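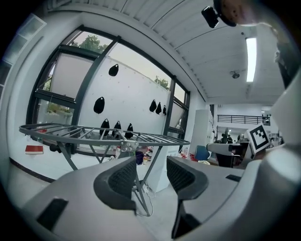 I have been promised a robot that does laundry for as long as I've been doing my own laundry, and friends, I am still doing my own laundry. But I get more mail about this than about anything else I write on (the dishwasher issue in July came close), so let's talk about where things stand with the one part of wash day that looks the easiest, which is hanging stuff up to dry.

I say "looks" because I used to think folding was the hard part. Folding gets all the videos! A T-shirt goes on a table, two arms pinch the corners, everybody claps. Then I spent a good chunk of this fall reading up on drying racks, the plain metal kind with crossed legs and a hinge in the middle, and I've changed my mind. A rack is a mean little puzzle. The rods are thin, they're all the same color, and they all run the same way, so a camera has a rough time telling the third one from the fourth. Cloth hides the rod you're aiming for at exactly the moment you need to see it. And a damp sock doesn't hang the way a dry sock does, so whatever the machine learned on dry socks only gets it partway there.

Then there's the grabbing. A simple gripper has two fingers, and they open and close, and that's the whole hand. Think about how you hang a pillowcase. You probably hold one edge, shake it, find the middle without looking, flop it over, and smooth it down with the back of your hand while you're already reaching for the next thing. With two fingers you have to pick one spot to hold, and wherever you let go is pretty much where it stays. Soft grippy pads help a lot with slippery fabric. They also make it harder to let go of a wet sleeve, which clings to everything, me included.

I went to a demo day put on by a small outfit called Delora, and I was so ready to be impressed. They gave the arm a basket of 24 items, mostly dish towels and socks with a couple of shirts mixed in. It got 17 of them onto the rack in a way I'd call hung. The other 7 were on the floor, or bunched up in a wad that would smell like a pond by morning, or (my favorite) one was draped over the arm's own elbow. It took long enough that I ate a full lunch and came back. The folks running it were very nice about my questions and said the towels were nearly solved and the shirts were nowhere close. I believe them on both counts.

Grostano is going at it from the other side. They've built a rack for the machine, with wide flat bars spaced far apart and a marker at each end so the camera knows where it is. It works better! It also holds a lot less laundry, and it costs $307 before you've bought any robot to go with it. I have a family of five. I need the rods close together.

What I keep coming back to is that the rack is only part of the chore. At my house it lives by the big window for the light, which means it gets folded up when company comes, nudged over when the shade needs pulling, and walked around by everybody. There are chargers and cords on the floor by it and a heap of something underneath most weeks. A person steps over all that without thinking. A machine on wheels has to notice a thin white cord on a pale floor, decide it matters, and go around, and from everything I've read that kind of thing trips them up more than the clothes do.

So can a machine hang up your wash yet? Towels, slowly, in a tidy room, with someone standing close by. If you run a place that dries the same bar towel all day long, I'd start paying attention now. For a regular mixed load at home, I wouldn't clear a spot in the hallway just yet. I'll be back at Delora in the spring if they'll have me, and I'm bringing my own basket this time, fitted sheet and all.

Reader comments

sockdrawer_mom: The elbow one made me laugh out loud. My husband does the same thing with his shoulder.

Tumble Dry Low: You skipped clothespins! Would love to see a two-finger gripper try to pinch a clothespin and hold up a shirt at the same time.

pinehill44: I work in a hotel laundry and we tried out a towel folder from Dimitriou. Good on flat towels, hopeless if one came in inside a pillowcase. We still use it on weekdays.

gretasporch: Please do the fitted sheet. I need to see it.

Recent items

Can a Machine Load My Dishwasher? (A Sad Story)
Window Washing Robots, Ranked by How Much They Scared Me
The Flinier Mop, Three Months In
What the Shop Floor Can Do That Your Kitchen Can't
Mailbag: Cat Hair, Stairs, and Other Enemies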